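Pushing furniture for science: an afternoon at Pilley

I had been told to wear flat shoes and leave my coffee at the door. I managed the shoes.

Pilley occupies the upper floor of a building I had walked past for years under the impression that it sold dental supplies. Twice a year the company lets in a few outsiders to see how it teaches robots to do chores, and on June 13, 2023 I was one of them, along with two people from a hotel chain, a retired shop teacher and a man who never told anyone why he was there and asked the best questions.

Our host was Araba Dogbe, who runs what the company calls the demonstration floor. She gave us visitor badges, a form to sign and a short talk in the hallway. The form had a line about pinched fingers. The talk had a longer one.

What Pilley does, she said, is collect examples. Someone operates a robot through a task from start to finish, the machine records what its joints and cameras went through, and the recording goes into a pile. When the pile is big enough, a program is trained on it, and with luck the robot can then do the task without a person attached. Tucking a chair under a table was this month's subject. The pile stood at 1222 that morning. The hotel people wrote that down.

"And how many do you need?" asked the shop teacher.

"More," said Dogbe.

There are two ways of doing the showing, and we got to see both. The first is by hand. Ebise Feyisa took hold of a small arm bolted to a bench, put it into a slack mode where the motors only hold up its own weight, and walked it through picking up a cloth and folding it in half. It looked like teaching a very polite uncle to waltz. She did it again, a shade slower, and then again with the cloth turned around. She had been at it since nine and had the calm of somebody who has folded the same dish towel all spring.

I got a turn. The arm is lighter than you expect and it goes wherever you push it, including into the bench. My towel ended up less folded than when I started. Feyisa looked at the recording, labeled it "fail" and saved it anyway. They keep those. I asked if they kept them with the name of the visitor, and she said only for the really bad ones, and then typed for longer than I liked.
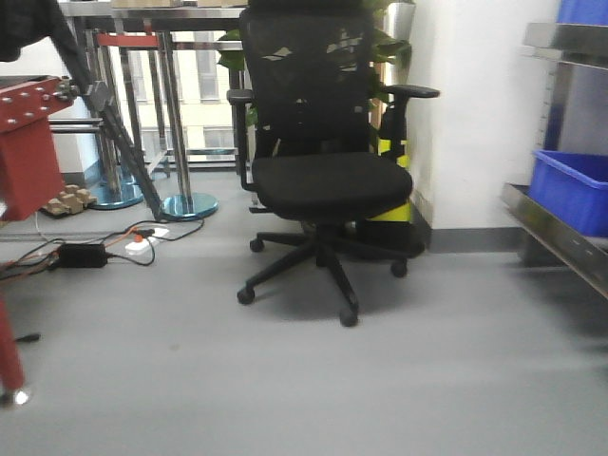
The second way is by remote control, and it is what they use for anything too big to drag around by the elbow. The operator stands at a pair of handles a few steps from the robot, squeezes to close the grippers, and leans on a foot pedal to roll the base. The software is called Jendis. It has a lag you can't quite see but can certainly feel, a bit like wearing somebody else's glasses.

Office chairs, we learned, are a nasty subject. A box stays where you put it. A chair on casters has opinions. Push it a little off center and it swivels, pull it and the wheels all have to turn around first, and it may set off sideways before it agrees to come along. Mitiku Tilahun, who was driving that afternoon, said he used to think of a chair as one object and now thinks of it as a committee. He also said he had stopped being able to sit down at home without noticing where the casters were.

He ran five or six demonstrations for us, talking the whole time. The trick, as he explained it, is to keep the motion boring. If the operator hesitates, the hesitation goes into the recording, and the program learns that pausing halfway is part of the job. An early version had picked up a little backward shuffle before every grasp. It took them most of April to trace this to one operator, who turned out to do the same thing at the copy machine. Tilahun would not say who it was. Dogbe coughed.

Between runs somebody has to put everything back, a little differently each time, so that the robot doesn't simply memorize one corner of one room. This is called the reset, and it is done by a human being with a printed sheet. The sheet says things like "turn left, one hand width." I volunteered for a reset and was thanked warmly. I later gathered that most visitors do, and that the staff get a good deal of free labor out of it.

Then came the part the hotel people had driven up for. Tsegereda Wolde loaded the trained program, everyone moved behind the tape, and the robot was left to do it alone. On the first try it took hold, thought about it, and rolled the chair to the table in one smooth go. There was applause. On the second try it missed the armrest by a finger's width and then performed the rest of the task perfectly, empty-handed, all the way across the floor. I have seen waiters do this with more embarrassment.

The third and fourth went fine. Wolde declined to give us a success rate, on the grounds that four tries isn't one, but said they would run up to 97 in a day before deciding if a new version was better than the old one. The shop teacher nodded at this with deep approval.

My complaints are minor. Twenty minutes went to a slide show about a product named Skelen, which none of us could identify afterward, and the room is loud enough that anyone standing at the back heard perhaps half. The cookies were good. If you go, stand on the operator's side, where you can watch the hands and the robot together, and ask to try the pedal. I backed the thing gently into a strip of tape and was told it was a usable example of something.

The next visitor afternoon is in the fall. Sign up through the front desk, and bring your own pen for the form.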